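How to sort loose wire harnesses before you store them

At Tradton we keep many small harnesses, and for a long time they were all in one box. When somebody needed one, he pulled out five. Now we sort them in a tray first, and the work takes 20 minutes in the morning.

What you need

A plastic tray with a ridge across it, paper tags, soft ties and a good lamp. Choose a tray in one strong colour, so that thin wires are easy to see.

Step 1. Separate the harnesses

Take them out one by one. Hold the bundle in the middle and never pull on a connector. If two are tangled, open the loop with your fingers and be patient.

Step 2. Lay them in the lower compartment

Put two harnesses on the floor of the tray with a space between them. Let the bundles curve as they like. Turn the ends with the spade terminals towards the ridge, so you can check the crimps.
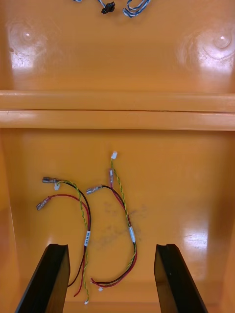
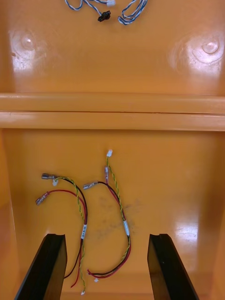

Step 3. Check the ends

Look at every terminal and every small connector. A bent spade can be corrected with flat pliers, but a loose crimp must be made again. Houda El Khatib also looks at the twisted pairs, where a damaged wire hides easily.

Step 4. Tie and tag

Make a wide loop and close it with one soft tie. Write the length on the tag. Ours are 300 or 600 mm. If there is already a label on the bundle, leave it free to read.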